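Troubleshooting grip-force faults when unloading stemware from a wire rack

Applies to: Ondine two-finger grippers with soft dark green fingers, controller software 4 and later. You need operator-level access for the checks and service-level access for the last section.

The fault covered on this page is logged as code 526, "contact before target". The controller raises it when the finger sensors report a load before the arm has reached the grasp pose. On flat work this nearly always means a bad height value. On stemware it usually means that a finger has touched a rack wire or a neighboring glass, and the arm must not be jogged until you know which.

Our own case came up in February at the Ulumitz test station. Adeel Shaikh was running an unload sequence on a spiral rack when the arm stopped on 526 during the third approach. He cleared the code and pressed resume. The finger was behind a wire loop at the time, the arm retracted along its stored path, and the rack came with it. One glass broke. The resume button did what it is documented to do, so the procedure was at fault and has been rewritten as follows.

Step 1. Leave the fault active. Do not clear it from the pendant. While 526 is active the drives hold position, and clearing it re-arms the retract move.

Step 2. Reduce the speed override to 2 percent. Put the pendant in manual mode and confirm that the mode lamp has changed before anyone reaches into the cell.

Step 3. Open the wrist camera view and save a still before moving anything. Look at the gap between the fingers first, then along the outer side of each finger. Wire ends and curled loops on the outer side are easy to miss from where the operator stands.

Step 4. Compare the live view with the stored approach view for that pick. Clear glass and polished chrome both give poor depth readings, so do not rely on the depth overlay. Use the plain color view.

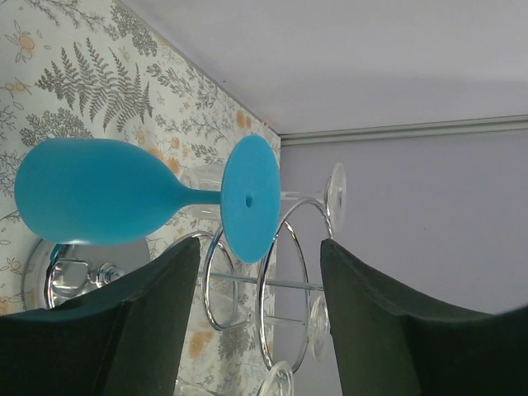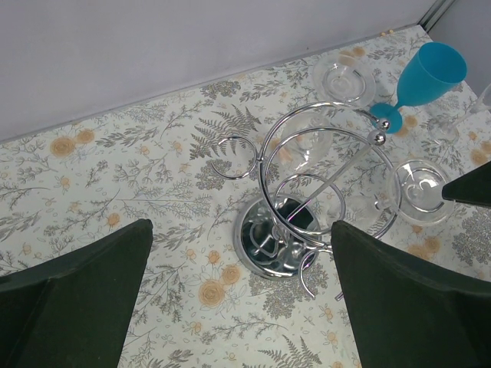 Step 5. If a finger is behind a wire, open the gripper in small increments until the load reading falls to its idle value. Then back out along the tool axis only. Do not use the joint jog keys. A joint move swings the fingertip in an arc, and on a spiral rack the arc nearly always crosses another loop.

Step 6. If the load reading does not fall, stop. Engage the emergency stop, support the rack by hand with cut-resistant gloves on, and release the finger using the mechanical release at the base of the gripper. Two people are required for this step.

Step 7. Remove any glass that has been touched, including glass that looks sound. A stem with a small crack can pass a visual check and fail on the next grasp. Plastic pieces may be returned to the cell after wiping.

Finding the cause

Once the arm is clear, work through these in order.

Rack position. Light wire racks move when a glass is taken out. Noreen Jatoi measured the drift on our station over a full unload and found that the base had turned after nearly every pick, by enough on the later ones to put a loop in the finger path. Re-locate the rack before each pick. A single location at the start of the sequence is not adequate.

Tablecloth. A cloth lets the base slide and also bunches up in front of it. If the test calls for a cloth, clip it at the table edge – tape lifts after a few hours.

Contact threshold. The default of 1129 counts was set on rigid parts. With soft fingers the pad compresses before the sensor sees a load, so the real contact is earlier than the log shows. Lower the threshold in small steps and run the approach with no glass in the rack until false trips appear, then go back up one step.

Retract path (service level). Under Motion, Recovery, change the retract type from "stored path" to "tool axis, confirm". The arm will then wait for a second key press before it moves. Maham Sethi has made this the setting on all stemware cells, and it should be checked after every software update, as the update restores the old value.

Record the fault time, the pick number, and the saved still in the station log before restarting the sequence.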